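Family Wagon Guide: April progress report for Konden

Hi Shakuntala, 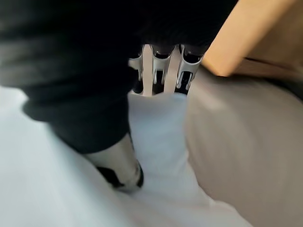 Metal fingers on white fabric

So, a quick catch-up on where the grant has gone! The used minivan and wagon guide is moving along nicely, and Wallport is still hosting the drafts for us. Khải has finished 30 owner interviews (he loves these calls, they run forever) and I've written up all but two of them. Most folks want to talk about sliding doors and third-row legroom, so both sections got longer than I planned.

We spent 600 dollars on the rental cars for the cargo tests and still have 2000 left in the travel line. I'd like to move part of that over to Kacper, who needs more hours for the fuel cost tables. Is that OK with you, or do I have to fill in the long form again?

The one thing running late is the chapter on diesel wagons. Guoqing's parts price list came in with the older models missing, and he's redoing it now. I'll send you the chapter as soon as I've gone through his new numbers.

Talk soon,
Rūta Dambrauskienė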